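September, late

Up at half past five because the rain had stopped and I wanted to see if it meant it. It did, more or less. Grey over the hills to the west, a clear strip underneath, and the wind coming round from the south. Put the first load on before I'd had breakfast. Towels, since they had been waiting longest.

The Skorko is still working, after a fashion. It fills, it washes, it drains, and then it thinks about whether to spin. Sometimes it spins. This morning it gave the towels a slow turn or two and stopped with a click, so I switched it off at the wall, waited while the kettle boiled, and set it going again on spin only. The second time it went through properly. The dial says 1000 but I don't believe it has reached that in years. Towels came out heavy all the same and I carried them down to the line in two trips.

The quote came back from the repair bloke at Dekberg. $612, which is the motor control board plus the call-out, and the call-out is the part I mind. He wants to bring the new board with him and fit it the same visit, so at least it would only be charged the once. A new machine would cost more than that but would come with a warranty. I wrote both numbers on the back of the envelope and left it on the fridge, where I will walk past it for a week and then decide in a hurry.

The trouble with a new machine is the laundry itself. It was built onto the back of the house by whoever had the place before us, and the gap between the trough and the wall was made for a top loader of a certain age. Measured it again today. Anything they sell now is either too wide or needs the taps moved. Moving the taps means a plumber, and the plumber will look at the floor, and once anyone looks at the floor it will have to be done as well. The lino has lifted in the corner under the window. I put the peg bucket on it.

Hung the towels along the outside wires where they get the wind. I still hang them the way my mother did, folded over by a hand's width and pegged at the corners, with the next towel sharing the peg. It saves pegs, though we aren't short. The plastic ones I bought last summer have gone brittle already and I had three snap on me. The old wooden ones, grey as fence posts, are fine. There's a lot to be said for the wooden ones except that they leave a mark on anything pale if they've been left out in the wet, which they had been.

Second load was sheets. While that was on I went up and checked the tank. It's the small one, behind the shed, that we use for the laundry and the vegie patch, and after the last fortnight it was running out the overflow and down the path. Hard to be careful with water when it's pouring past your boots. I scooped the leaves off the strainer and found the mesh has a hole in it at one side, big enough for a frog. Patched it with a bit of flywire and some tie wire from the shed. It isn't pretty but it will do until I'm in at the hardware shop.

There was a good deal of fine brown silt in the bottom of the strainer, and I suspect that's what has been getting into the whites. I had been blaming the powder. I changed powders in July over it, went from the one in the blue box to the one Daneshvar sells loose out of a bin, and it made no difference that I could see, apart from the cupboard smelling of lemon. So today I did the sheets off the town supply instead of the tank, as a test. Town water at our end of Dendbridge is hard and the powder doesn't lather in it the same, but the sheets came out white. Or whiter. I held one up next to a pillowcase from the last lot and there was a difference, even in the kitchen light.

That leaves me with a choice between soft brown water and hard clear water. I could put a filter on the line from the tank. They had one at the field day, a plain housing with a cartridge you change when it clogs, and I remember thinking we didn't need it.

Had toast and the end of the soup at eleven. By then the sheets were on the line and moving nicely. I sat on the back step for a bit. The magpies are nesting in the big gum over the road again and one of them had a go at the postie, who has put cable ties on the helmet and looks like an echidna. It doesn't seem to bother with me. I think it knows the house.

Third load, work shirts. These I'm fussier about. Everyone I've ever lived with has had a different opinion on how to hang a shirt. My mother hung them upside down by the tails, pegged at the side seams, so that the weight of the shoulders pulled them straight. My aunt put them on hangers and hooked the hangers over the wire, which is all very well until there's a gust and you find them in next door's lemon tree. I've done it by the tails for nearly 20 years and have no plans to change. What I have changed is that I now bring them in while there's still a bit of damp in the seams, fold them flat on the table, and leave them under their own weight overnight. Half of them don't need the iron after that. The other half need it less.

The wind dropped at one, and then it got up again from the wrong direction and I knew I didn't have long. Brought the towels in. The sheets were dry in the middle and damp at the hems, which is always the way, so I turned them and gave them another half hour. Went inside and did the phone call to the council about the drain. On hold for 20 minutes and then told that it had been logged. I said it had been logged in the autumn. They said it was now logged again.

First spots of rain at ten past two. I ran for the sheets and got most of them in before it came down properly, and the fitted one only got a sprinkle on it. Shirts I had already brought up to the verandah, so that was one thing done right. Strung the indoor line across the back room, from the hook over the door to the window latch, and put the fitted sheet on it with a chair underneath so it wouldn't touch the floor.

Then folding. I don't mind folding. I had the radio on, the afternoon program with the gardening calls, and a woman rang up to ask whether you can prune a fig in spring, and the answer went on so long that I had finished the towels by the end of it. (You can, but you shouldn't.) A fitted sheet I still can't fold. I have been shown, more than once, with the corners tucked into each other and the whole thing laid down and squared off, and it looks like a parcel when somebody else does it. Mine goes into a roll and then into the cupboard before it can come undone.

Shirts last. I lay each one face down, smooth it from the collar to the tail, bring the sides in, sleeves back along the sides, then up in two folds. The blue cotton ones are the worst for creasing and the nicest to wear. If you leave one in a heap while you do the others, you may as well put it back in the wash. One has gone at the collar and I've set it aside to turn. It's a fiddly job, unpicking the collar, flipping it and stitching it back in, and hardly worth doing on a shirt that cost what that one did, but the rest of it has years left. There's a button off another. I have a jar of buttons and not one that matches.

Copied all this up for the page after tea.

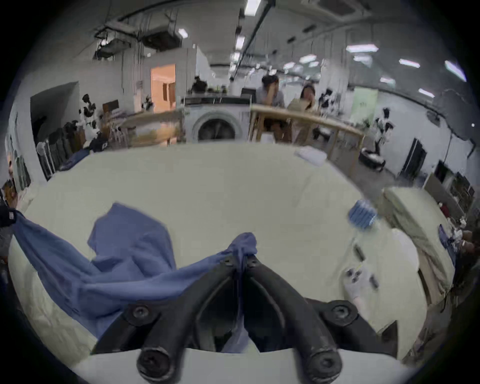
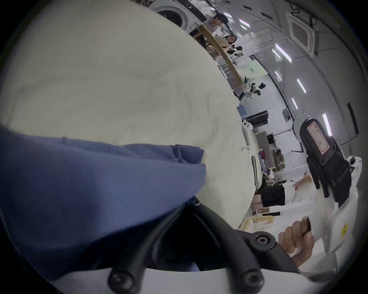
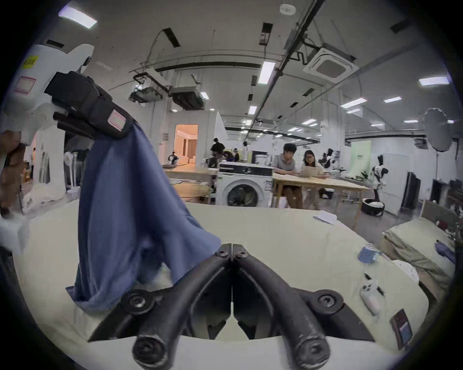 One comment already, unsigned: before you pay for a control board, have a look at the lid switch. Ours did exactly the same, washed and drained and then sat there clicking, and it was the little lever under the lid not going all the way down. Turn it off at the wall before you go poking about. And put the filter in. We had brown pillowcases for a whole winter before we gave up and bought one, and you do have to change the cartridge more often than they tell you if your gutters are full of leaves.

Went out to the laundry with the torch when I'd read it. The lid does sit a bit proud on the left side. I pressed it down with my hand and there was a small click that I don't remember hearing before. I didn't want to run it at that hour with the pipes banging, so it can wait until morning. I've got tea towels I can try it on.

Gutters haven't been done since before Christmas. Put that on the envelope too, under the numbers.

Still raining at nine. The fitted sheet is dry along the top and wet along the bottom. Turned it over and went to bed.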